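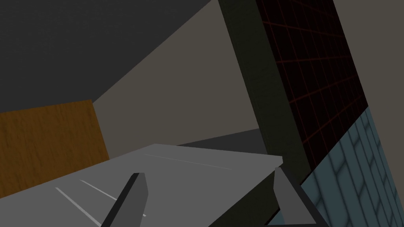 Kitchen bench view from the simulator, both gripper fingers in shot.

Trostholm Kitchen Sim, with the Ilie two-finger gripper model
$1495 per seat

I went along to the Jalside open day in Itville on Tue 5 April meaning to stay for a coffee, and I was still there when they started stacking the chairs. We've stocked the Trostholm sim since August and I'd only ever run it on my own laptop, so it was a treat to see it up on a proper screen with the people who know it driving!

Florin Pîrvu did the demo. He had the view from the gripper up the whole time, which takes a bit of getting used to (the bench tips over on an angle and you find yourself leaning sideways in your seat). The kitchen is plain in a good way: grey countertop with thin white lines on it, a wood-grain panel off to the left, small blue-grey tiles to the right. There's also a big dark panel with a red grid over it that looks like an oven door from that angle. My colour-fussy half wanted a nicer beige on the walls, but you can change that in the settings, so I'll stop whingeing.

Then we got a turn. I was hopeless with the keyboard and much better with a game controller, and I'd say buy a controller if you don't own one. Any USB one did the job on the day. Prasetyo Nasution looked after the questions and was very patient with mine about saving camera angles. You can save 80 per kitchen, and you can name them, hooray.

What you get
Trostholm Kitchen Sim, one seat, 12 months of updates
Ilie two-finger gripper model
20 kitchen layouts
500 practice tasks, sorted by difficulty
Email support from our shop

What you'll need
A desktop or laptop with a separate graphics card. It opened on my old office machine without one, but it crawled.

Schools and clubs
Send us a note before you order and we'll work out a price for a few seats together. Licences go out by email, normally the same business day.

If you missed the open day, Florin is happy to do the same demo over a video call. Pick a time at checkout or just ring the shop and ask for me.

Add to cart
Ask a question
Back to simulators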